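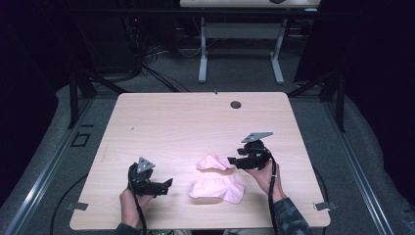

25/07/2018

Stulwood dining room, acoustics and the rest of it. Second visit.

Arrived before lunch service with the sound meter and the long tape. The owners want the room to feel the way it did when people came to be seen in it, and they have asked us what it would take. I still don't think that is a question a meter can answer, but the meter is what I have.

Cedton's brochure says their ceiling felt will "bring back the hush of the old supper clubs". I have read a fair number of memoirs about the old supper clubs and I can't find one that mentions hush. People shouted, the band was too near the bar and half the tables couldn't hear it anyway. Whoever wrote that line was thinking of a film. Noted, and moving on to the readings.

Empty room, kitchen fans on: quieter than I expected from the June visit. Either the fans have been serviced or I had the meter too close to the pass last time. My June notes don't say where I stood. From now on the position goes in the book before the number does.

Full room, lunch: peaks of 90 dB by the banquettes along the mirror wall, lower by the window tables. The regulars all ask for the banquettes. So the loudest seats are the ones everybody wants, and we are being paid to make them less loud. I put this to the owners and was told the regulars would thank us. Perhaps. I'd like to see one of them asked before anyone glues felt to anything.

Tried the loose felt panels from Cedton, propped on chair backs behind the banquette at table 5. Peaks came down a little. Then a party of four left and they came down a good deal more, which tells you what the panels were up against. I wouldn't put the first result in a report. To do it fairly we need the same people sitting in the same places saying the same things, and no restaurant will give us that.

Lighting. Heitmann have sent two dimmers and a sheet of claims. The sheet says that guests stay longer under warmer light. It doesn't say which guests, in which restaurant, or whether pudding was included. We ran the mirror wall low and left the windows alone. The staff liked it. One of them had to hold a menu up to the lamp to read the wine list, so I have written "liked it" with a small question mark.

The second dimmer buzzes below half. Could be the dimmer, could be the old fitting it was wired to. Swap them over next visit and see if the buzz moves.

Seating plan. The owners lent us the old reservations ledger, which is the best thing in the whole job. 727 bookings in the volume, all in the same hand until the last few pages. The idea is that we work out from it which tables mattered. I went through it over a sandwich, and my feeling is that the ledger shows who asked for what. It says very little about where anyone ended up. Names are crossed out and moved, and moved back. There are pencil ticks that might mean arrived, or paid, or something rude. Everyone in the trade tells you table 2 was the one to have. Table 2 hardly appears. It may be that it was never written down because it was never given to anybody who had to ring up, and I can see the owners loving that explanation. It may also be that table 2 was by the door and draughty. I stood there for a while and it is by the door and draughty.

Carnemov rang in the afternoon about the chairs. They want to go up a size in the seat. I said the old chairs were narrow and people sat in them until one in the morning, and was told that people were different then. No figures offered. Asked for one sample in each width so we can try them round the same table – they'll send them if we pay the carriage.

Things I'd be willing to stand behind so far:

The mirror wall makes the banquettes louder. Cover part of it with anything at all, a curtain even, before spending money on the ceiling.

Leave the window tables as they are.

Things I wouldn't:

Anything with the word "atmosphere" in it. Three of the four suppliers use it and each of them means the item they sell.

Any comparison with how the room was. We have photographs from opening parties, when it was full of people invited to fill it, and nothing from a wet night in the slow season. I've asked for some ordinary evenings. Was told there weren't any, and I think they meant it.

For next time: curtain on loan, meter at banquette height on the stand, dimmers swapped, and try to come in the evening – lunch is a different crowd and they drink less. Photocopy the last pages of the ledger where the handwriting changes. Return the owners' key, it's still in my coat.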